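Magazine > Home & Habits > Small Things

The Little Bin on the Table
September 2023 – by the Home & Habits desk

In my first apartment in Pororville I had no bin for small waste. Receipts, tea bag papers and pencil shavings stayed on the table until evening, and then I carried them to the kitchen in my hand. Many people live like this, and I think they lose some pleasure.

A table bin should be light, pale and easy to wipe. The shop Dirbridge keeps a full shelf of them, and the saleswoman there told me that customers ask first about the lid. An open cup is quicker, but a flap hides the paper – and on a white table, one crumpled piece is enough to disturb the eye. 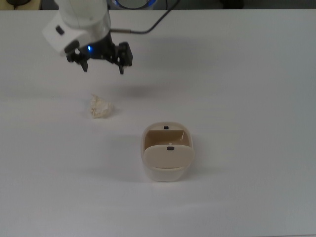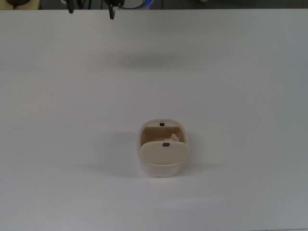 A reader in Thibodeaux wrote to us that she gave up on lids completely, because her family left them open all day and she was the only one closing them. She now uses an old sugar bowl and empties it after dinner.

I still prefer the flap. I empty mine every second day, and I wash it with warm water and a drop of soap.

Comments (3)

marl_188: Mine is full by noon. Too many receipts!

Pip: What size do you recommend for a sewing table?

oldkettle: A sugar bowl, good idea. I will try it in October when I clear the cupboard.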